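Subject: Re: [brenness-allotments] Water butts and the standpipe

> Has anyone worked out whether we can still use the standpipe by the lower gate
> after July? The notice on the board only mentions the top one. Also, is it worth
> getting a second water butt, or does one keep you going through a dry spell?
> I have a shed roof but no gutter on the far side yet.

The lower standpipe stays on until the end of September. The notice is about the top one only, which is being turned off while the pipe under the track is replaced. Hoses are still not allowed on either, so it's cans for everyone.

On the second butt, I would say yes, but put the gutter up first. I had two butts on one side of my roof for 3 years and the second hardly ever filled. Once I guttered the other side as well, both were full by April. My shed is small, and between them they hold 800 litres. In a normal summer that covers the beans, the courgettes and whatever is in the cold frame. It doesn't cover potatoes, but I don't water those much anyway. 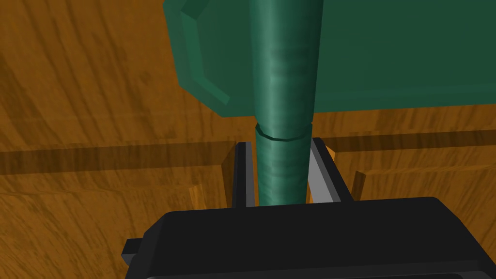 Get the stand sorted before the butt arrives. A full one is far too heavy to shift, and mine sank at the front in the first winter because I had only put two slabs down on soft ground. Dig out, put in some hardcore, tamp it and then lay the slabs. Leave enough height under the tap for a full-sized can. I didn't, and spent a season filling a small one.

Gosselin in town have guttering in short lengths, which is easier to carry on the bus. The brackets come in packs of 20, so if anyone wants to split a pack I have some left over. Plornari are cheaper for the butts themselves but they charge for delivery and won't bring anything past the main gate.

One more thing on linking two butts together. Put the connector near the top if you want the first to fill before the second, or near the bottom if you want them to stay level. I have mine at the top. Drain the linking hose before the frosts, as mine split last year.

Plot 319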